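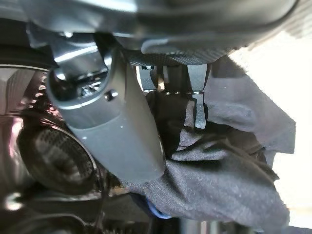 Etwood Community Choir, planning meeting, February

Present: Marietjie Khumalo (chair), Eifion Kneath, Ayana Lencho, Phong Đào (notes)
Apologies: Jennylyn Belmonte

1. Spring concert
Ayana played her new arrangement and everyone loved it! The altos get the tune in verse 2 (finally). We'll open with it.

2. Hall
Hlongwane Hall seats 40 on the balcony, which we'd like for family. Eifion to book.

3. Recording
All in favor of 4 songs, live, with the piano. So excited for this one.

4. Flyers
Print 1000. Phong to send the text to Jennylyn.

Next meeting in March, 7 pm.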